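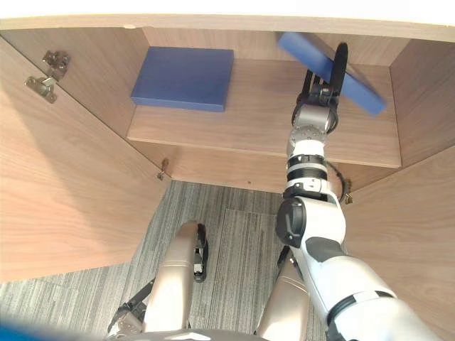 So the photo prints have a home now! I've been threatening to do this since January and I finally ran out of other chores to hide behind.

Some background for anyone new. When we moved, all the loose family prints came along in shoeboxes and grocery bags and one very tired Akolgo cookie tin, and they stayed that way for years. I knew it was a lot. I made myself count before sorting and got to 1170, and a shocking number of those were the same birthday cake from slightly different angles (my family takes cake very seriously). After I pulled the doubles and the blurry ones I was down to 687, and those are the ones that get to live in the cabinet.

The cabinet is the light wood one from Skosside, 30 inches wide, with the doors that swing all the way open. I went back and forth on it for ages. I wanted something darker, but our hallway gets no sun to speak of and I think a dark one would have looked like a refrigerator standing in a cave. It has one little thing I love, and that's the rounded front edge on the shelf. Our old bookcase had a sharp edge and I caught my wrist on it every single time I reached in for something at the back.

The boxes are plain blue, all the same. I tried clear ones first and hated them within a day. You can see everything in there, and it looked just as messy as the bags did, only now with lids. The blue ones are flat, so they lie down on the shelf and you can slide one out without taking the whole place apart. I got mine from Ciltora, and yes, I paid full price, and then of course they went on sale. Moving on.

How I sorted: by person first, then roughly by decade. I started out going strictly by year and gave up after an evening, because hardly anything has a date on the back and I was guessing from haircuts. My mother had the same haircut from before I was born until I finished high school, so no help there! Sorting by person goes so much quicker, and group shots go with whoever looks happiest. It's not a system a librarian would sign off on but I can find things now.

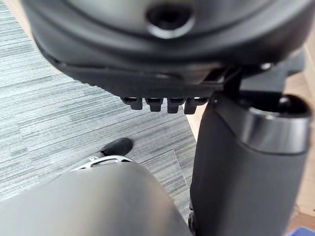
A reader commented on my last post that flat boxes are a mistake, that everything ends up in a stack and the one you want is always at the bottom. Stand them up like books, she said, and put the label on the spine. And I did try it for an afternoon! Mine kept leaning over and the prints slumped down to one end and started to curl. So flat it is, but she's right about stacking, and I'm keeping it low. If the shelf fills up I'll cull some more cake.

Labels are still to do. I have a roll of the Nukinar cloth tape, the kind you can write on with a regular pen, and I want to put it on the long side so it faces out when the door is open. I'd also like to scan the oldest ones before they get any yellower, but that's a winter job and I've already had one relative ask when her copies are coming. Next up is the bottom half of the cabinet, where I plan to put the albums, and I still need to measure those.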